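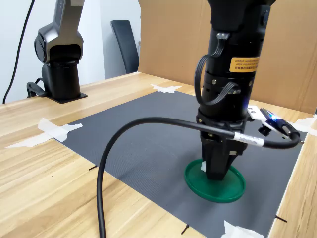 4. Closing and storing the Vullard dry food containers

Read this section before you fill the containers for the first time. It covers the round containers with press-on lids. For the square Kasten boxes with side clips, go to section 5.

4.1 Before first use

1. Take off all stickers and the paper band.
2. Wash the container and the lid by hand in warm water with a little dish soap.
3. Pull the seal ring out of the groove in the lid and wash it separately.
4. Let everything air dry overnight. Do not use a towel on the seal ring, as lint will stick to it.
5. Press the ring back into the groove with the flat side facing you. Run a finger around it to check for twists.

Note: A new seal ring may feel stiff. It softens after a few days of normal use.

4.2 Filling

1. Set the container on a level counter.
2. Fill it to the line on the inside wall and no higher. Flour and powdered sugar need to settle, so tap the container on the counter twice and top it up.
3. Wipe the rim with a dry cloth.

Caution: Do not put warm food in the container. Steam collects under the lid, and the contents will clump or spoil.

4.3 Closing the lid

1. Lay the lid on the rim so that it sits level all the way around.
2. Press down on the center with the heel of your hand.
3. Press around the edge, working in one direction, until you are back where you started.
4. Lift the container slightly by the lid, holding your other hand underneath. If the lid comes up, open it and start again from step 1.

4.4 Opening the lid

Lift the edge with your thumb. Do not use a knife or a spoon handle. Damage to the rim is not covered by the warranty.

4.5 Labels

Write the contents and the date on a strip of paper tape and stick it to the side of the container. Labels on the lids get mixed up when several lids are washed together. Pencil holds up better than ballpoint on most paper tape.

4.6 Cleaning and care

- Lids: hand wash only.
- Containers: top rack of the dishwasher, no heated dry cycle.
- Seal rings: wash every time the container is emptied. Replace a ring that is cracked or has gone sticky.

Spare rings are sold in packs of 7. Order by the size molded into the bottom of the container. The 200 size and the 99 size look alike in the bag but are not interchangeable.

Caution: Keep lids and containers away from the stove. Do not use them in a microwave or oven.

Last updated: 27th June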